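September 17, 2020

Second day on the Wininano set and I am no more convinced than I was on the first. Slept badly, walked in past the bakery, was at my desk before anyone else and had the logs open by the time the kettle boiled. 607 episodes finished overnight. The target is 2,000 by the end of the month, and every message from Titwood mentions the number and none of them mentions what is in it.

My complaint, which I am writing here so I can stop making it at lunch, is that we are paying for quantity. Datach, our simulator, will hand you as many episodes as you have electricity for. It shuffles the objects, moves the light, nudges the start pose, and off it goes. A person looking at 40 of them in a row would say they had seen perhaps four. The learner is supposed to be grateful for the other thirty-six. Maybe it is. Daichi Noguchi says it is, and he has a graph. I have looked at the graph several times and what it shows me is that the learner gets better at Datach.

He and I had the argument again mid-morning, quite politely. He thinks variety comes out in the wash if you make enough. I think you get a great deal of wash. I asked him to name one thing in last night's batch that would surprise anybody, and he said that surprise was my department, so I went back upstairs and spent the rest of the morning opening wrist views one at a time, which is slow and bad for the neck.

Most were dull. The usual blocks, the usual approach, a close, a lift, done. A few had started with the object already between the fingers, which I marked for throwing out. Then I got to the shiny shapes, which Sadao Oshima added in August because the people in Sakai want to handle polished parts and our set had nothing in it but matt plastic colours.

The shiny ones stopped me for a good half hour. From the hand, a mirror finish hardly looks like an object at all. There is the beige wall, there are the two dark fingers down in the corners, and between them a tall panel with an arched top whose whole face is taken up by the arm, pulled out long and thin, white base and all, under a great patch of white glare. I found the edges of the thing by its rim and by the black down its sides. I don't know what the learner would find them by. It has been told there is something to grasp, and what it gets is a stretched picture of itself.

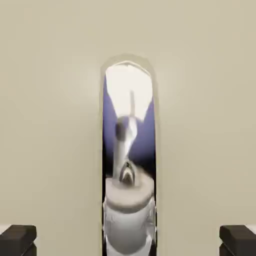 Afternoon

Took that one down to Sadao. He was pleased with it, which annoyed me, and said it was exactly the sort of frame he had hoped for. His view is that a learner that never meets a reflection will fall over the first time it does. Fine, I agree with that. But a simulated reflection is only as good as the room there is to reflect. Behind that arm there is purple-blue fading into black and very little else. A real polished part in Sakai is going to have shelving in it, and strip lights, and whoever is standing next to the bench in a bright jacket. Teaching it to ignore our purple murk doesn't obviously teach it to ignore a man in a jacket.

He said we could put photographs of real rooms round the outside of the scene. I said how long, and he said not long, and I wrote down "not long" with the date next to it.

We did agree on one small thing. The shiny episodes get their own tag from tomorrow and are scored apart from the rest, so that if they are useless we shall at least be able to see it. At present they are mixed in with everything else and any failure simply vanishes into the average. Daichi didn't object, though he wants them counted towards the total all the same. Of course he does.

Left at six with the next batch queued and the grasp labels for the mirror shapes still unchecked. Those labels come straight out of the simulator, which knows where every edge is without having to look, and I'd like to go through them by hand before anybody trains on them. Neck bad. Must ask for the other chair.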